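Covers of the Minari Planet Line: A Student Project Report
Final report, Visual Culture of Popular Fiction
17 August 2025

Why these covers

I found my first Minari paperback in a box of damp westerns at a flea market, and I bought it for the cover alone. A tiny figure in a mustard-yellow suit stands at the bottom of a staircase that seems to be made of bone, and the title is squeezed into a corner as if the designer had forgotten about it until the last minute. I still haven't read the novel all the way through (I got as far as the second mutiny). But I have looked at that cover more than at any poster I own, and when the project topics came up in February I knew what I wanted to do.

Minari was a small paperback house that put out science fiction in cheap editions, most of them reprints. The covers were unsigned for the most part. Collectors usually credit the best ones to a single studio, Bettencourt, and that is the claim I set out to test.

The material

The Mostthorpe library holds a donated collection of 3,393 paperbacks, shelved by publisher, which made my life a great deal easier. I picked 50 Minari covers from it. I left out movie tie-ins and anything with a photographic cover, and where a book had been reissued I used the earliest printing on the shelf.

Each cover got a sheet of its own with notes on the human figure, the horizon, the lettering and the main colors. I also made a quick pencil tracing of the layout. The tracings were slow work and I nearly dropped them, and I'm so glad I didn't, as they ended up carrying most of the argument.

What the tracings show

Laid over each other on a light table, 7 of the covers line up almost perfectly. The horizon sits very low, the figure is pushed to the left, and a large round shape — a moon, a helmet, in one case an enormous eye — hangs in the upper right. The colors vary wildly, from a sour green to a gorgeous dusty pink, so you would never guess the match by flipping through the books.

Three of those covers carry a small printed credit to Bettencourt on the back. The other four have no credit at all, but the hands are painted the same way, with long squared fingers and no nails. I'm confident they belong together. Whether they are the work of one painter or of several people sharing a house style, I can't say from layout alone.

The rest of the sample is much more mixed. Some covers lean on hard-edged rockets, and a few are close to pure abstraction, with drips and blots standing in for alien weather. My favorite of these, a novel called Mulurent, has a cover made of overlapping orange rings and one very small footprint. It could hang in a gallery!
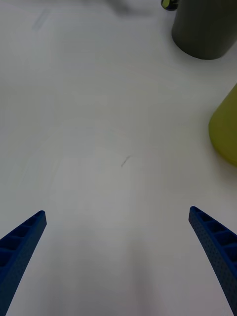
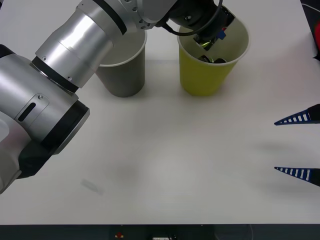

What I would do next

I'd like to look at the spines. I ignored them completely, and only while reshelving did I notice that the lettering changes partway through the run. A dated list of spine styles might help put the undated printings in order, and it could show whether the matching covers were all made within a short stretch.

I would also add interior art. Several of the books have a small ink drawing on the title page, and two of those drawings have the same squared fingers.

Materials used

Tracing paper and soft pencils
Light table, borrowed from the print room
Cover sheets, one per book, kept in a ring binder
Minari paperbacks from the Mostthorpe collection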